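Recycling changes at Ovthorpe: what goes in which bin

The mixed recycling round at Ovthorpe changes on Wednesday, March 18, 2026. The main difference is that drinks cartons and paper cups come out of the card bin. They have been going in there for years, and the sorting contractor, Boonyarit, has been picking them off the line by hand.

A drinks carton is a laminate. Most of its weight is paperboard, with a thin layer of polyethylene on each face. Long-life types have an aluminium foil layer as well. An ordinary paper mill pulps its feedstock for a short time in warm water, which is enough for newspaper and corrugated card but leaves coated board in large, part-soaked pieces. These are screened out with the staples and tape and sent for disposal. A mill set up for cartons pulps for longer and takes the plastic and foil off as a separate stream.

Paper cups have the same problem on a smaller scale. The lining is thin, but it is bonded to the board and does not come away in a short pulping cycle.

From the changeover, cartons and cups go in the 200 litre bins with the orange lids. There are 14 of these on site, next to the existing card bins. Boonyarit will bale the contents and send them on once there is 600 kg in store. Please empty cartons and give them a quick rinse. Flatten them if you can, and leave plastic caps screwed on - the carton mill can deal with those, and loose caps fall through the sorting screens.

Snack packets and sweet wrappers stay in general waste. Many are two or more films stuck together, sometimes with a metallised layer, and Boonyarit has no outlet for them. Clear rigid tubs and trays go in the plastics bin as before, lids off.
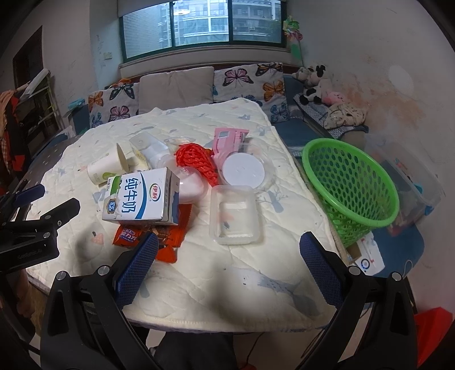 Milk carton and paper cup: orange lid. Wrappers: general waste. Plastic container: plastics bin.

Loads will be checked on arrival. A load with more than 3 per cent of the wrong material by weight is charged at the general waste rate, so a few bags of food waste in the wrong place can be costly. Tie-handle bags should not go in any of the recycling bins. Instead, tip the contents out loose and put the bag in general waste.

Bin labels are being replaced over the same week. The collection log moves to Vistisier, and the old paper sheets will be kept until September. Questions about the bins or the log to Venkatesh Achari at the site office.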